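Project report: Clutter on living room surfaces

Group 4, Home and Interior Studies
Handed in: 19/10/2022

Aim

We wanted to find out what ends up on tables in furnished living rooms, and whether the finish of the table makes the clutter easier or harder to spot. Our tutor asked us to keep to one type of room, so bedrooms and kitchens were left out.

Method

We looked at 13 living rooms in the Murkau flats. Each visit lasted 60 minutes. We wrote down every loose item on the main table and sorted it as rubbish, in use, or ornament. We did not move anything until the list was done. A trial run in February had used a longer form, but it took too long to fill in and we dropped half the questions.

Results

Most of what we listed was small. Paper came up more than anything else, mainly tissues, receipts and torn scraps. Drinks bottles were next. Ornaments were hard to sort, and two of us often disagreed about them.

Dark, shiny tables showed white paper very clearly. On pale tables we missed scraps on the first look and had to go round again.

The Halim room

The Halim room was the most formal one, with a carved settee, floral cushions and sheer curtains over a large window. The glossy black table had a plastic water bottle with red on its cap, a crumpled tissue, a smaller scrap of white paper and a small silver object towards the back. We put both bits of paper down as rubbish and the bottle as in use. The silver object went under ornament, though one of us wanted a "not sure" column.

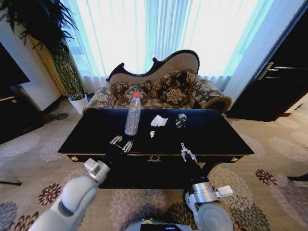

Problems

The sorting depended too much on who was holding the form. Strong daylight also made glossy tops harder to judge from some seats. Next time we would visit each room twice, and add the "not sure" column.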